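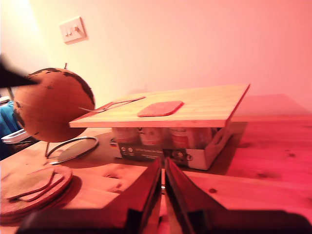

Teaching a gripper to clear a table by demonstration

Project report, Lorcan Noonan
Supervised by Dr Sheehan

1. Aim

The aim of the project was to collect demonstrations of simple tabletop tasks by remote control, train a policy on them, and find out how much the way a person drives the arm affects what the arm learns. I had expected to spend most of the time on the training side. Most of it went on the demonstrations.

The work was limited to one arm with a two-finger gripper and to objects from an ordinary house. I left out anything that needed two hands or a particular amount of force.

2. Equipment

The arm was driven with a hand controller made by Bakier. The operator holds a trigger to enable movement, and the gripper then follows the hand until the trigger is released. A thumb slider opens and closes the fingers. Recording was done with Rullia, the department's own logging program, which saves the joint positions, the finger opening and the view from a camera behind the fingers.

We also tried moving the arm by hand with the motors slack. This is easier to learn, and a new operator can do something useful in the first few minutes. The trouble is that the operator's arms and sleeves end up in the recorded view. We kept hand guiding for setting start positions and used remote control for everything else.

3. Tasks

The objects were set out on a pine table against a wall. The main set was a cardboard box with three cylindrical containers in it, a wooden board laid across the top of the box, a cork coaster and a metal utensil on the board, a stack of round cork coasters on the table and a cork globe on a metal stand. The starting arrangement has the board overhanging the box at the front and on the left, and the end of the utensil sticking out past the board towards the globe.

Two tasks were recorded with this set.

Coaster task: pick up the coaster from the board and put it on the stack.

Utensil task: pick up the utensil and lay it flat on the table without touching the globe.

The lighting was changed between blocks. Some blocks used plain white light and others a warm red-orange light, so that the policy would not come to depend on the colour of the wood.

4. How demonstrations were given

Each demonstration started with the gripper closed or nearly closed, pointing towards the box. The operator was told to open the fingers during the approach and not at the last moment. Early recordings did not follow this and were thrown away.

A demonstration was stopped and marked as failed if the board shifted enough to change where the next grasp would have to be made. Small shifts were allowed. Deciding what counted as small was left to the operator at first, and my own decisions changed over the weeks. From December onwards I put pencil marks on the box and used those.

Pauses were a bigger problem than I expected. When driving from the camera view it is hard to judge depth, and the natural thing is to stop just short of the object and look. The arm learns the stop as well. In the first version of the policy it would go to the coaster, wait above it and sometimes never come down. We trimmed the pauses out of the files afterwards, but practising until I could drive without them gave smoother recordings than trimming did.

5. Data

In total 2000 demonstrations were recorded and 1520 were kept. The coaster task made up the larger part. The utensil task had 505 kept demonstrations, and these took much longer to get. A thin piece of metal gives the fingers very little to close on, and gripping it too near the end makes it swing.

I recorded nearly all of the coaster task myself. Wirnov, who was working on a different project with the same arm, recorded part of the utensil task. Our styles were different. I came in from above and Wirnov came in low from the front. With both mixed together the policy often picked a path between the two and hit the edge of the board. Training on one operator at a time removed this.

6. Results

The coaster policy worked well when the coaster was anywhere on the right half of the board. It was poor near the left edge, where I had recorded very few examples. This is a gap in the data and could have been avoided with a written list of starting positions.

The utensil policy usually reached the right place but was slow to close. It dropped the utensil more often under the warm light than under the white light. I did not have time to find out why. One possibility is that the reflections on the metal change more than those on the cork, but I have not tested it.

7. What I would change

I would write the rules for a failed demonstration before recording anything, and have a second person check a sample of the files each week. I would also fix the approach direction for each task. Dr Sheehan suggested adding a side camera for the operator only, to help with depth, and leaving it out of the training data. We tried this on the last Sunday of recording with 2 short blocks of the coaster task. The pauses were shorter, but there were too few recordings to train on separately.

The trimming script and the task sheets are in the project folder, together with the rejected recordings.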